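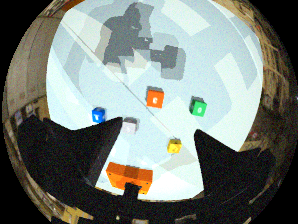
Chapter 7
Planning and Budgeting for a Handling Cell

Reading time: 4 minutes
Print this page | E-mail this page

7.1 Scope of the chapter

Chapter 6 dealt with the choice of arm. The present chapter deals with everything that has to be paid for besides the arm, and with the order in which the money should be committed. The worked case is Dudano, a packer of small moulded parts that wished to automate the sorting of loose pieces from a flat surface. Its first budget contained a single line, for the robot. The budget finally approved contained 21.

The reader should be able, by the end of the chapter, to draw up a cost sheet for a one-arm cell, to separate purchase cost from running cost, and to decide which questions can be settled in simulation before an order is placed.

7.2 Three classes of cost

Costs are entered under three headings.

Capital cost covers the arm, controller, gripper, camera, table, guarding and any software licence bought outright. Integration cost covers mounting, wiring, programming, risk assessment and acceptance testing. Running cost covers power, spare fingers, annual licences, service visits and the hours of staff who load and clear the cell.

Integration is the heading most often set too low. A supplier's quotation normally stops at the delivery of working parts -- the labour of making them work together is left to the buyer or to a third firm. In the Dudano case the integrator, MacBrayne, quoted separately for the camera mounting and its calibration, and the two items had been left out of the first budget altogether.

7.3 Simulation as a budget item

A simulated cell is cheap to alter. Finger length, camera position, lens and table height can be changed in an afternoon, and the planner can see what each change does to the view of the work. A wide-angle lens carried on the wrist, for example, takes in most of a table at close range, but it bends straight edges and gives up part of the view to the gripper itself. Pieces close in colour to the table are hard to pick out, and the shadow of the arm may fall across the work. Each of these is a question of equipment as well as of programming: a different table surface, a second lamp or a fixed overhead camera all have a price.

Dudano allowed 300 hours for simulation, charged at its internal rate, and ran them before the May order date. The stand-in parts were small lettered cubes in several colours. They were chosen for ease of modelling, and the results were checked against true part shapes at a later stage (see 7.6).

Simulation doesn't give reliable figures for finger wear, cable life or cleaning time. These should be taken from trials or from the supplier's records, and marked on the cost sheet according to source.

7.4 Comparing quotations

Two suppliers, Jarneo and Wutex, were asked to quote for the gripper. The Jarneo unit was priced at 1,282 with fingers included. The Wutex unit was priced at 700 without them, and its fingers were to be replaced at every service. Prices of this kind can't be compared until both are carried over the same working life, and section 7.5 sets out the method.

Reader comments (3)

Is the calibration charge in 7.2 a one-off? Ours comes back every time the camera is knocked.

We put simulation hours under integration. The text doesn't say which heading it belongs to.

Section 7.4 gives no currency for the two prices. Same in the print edition.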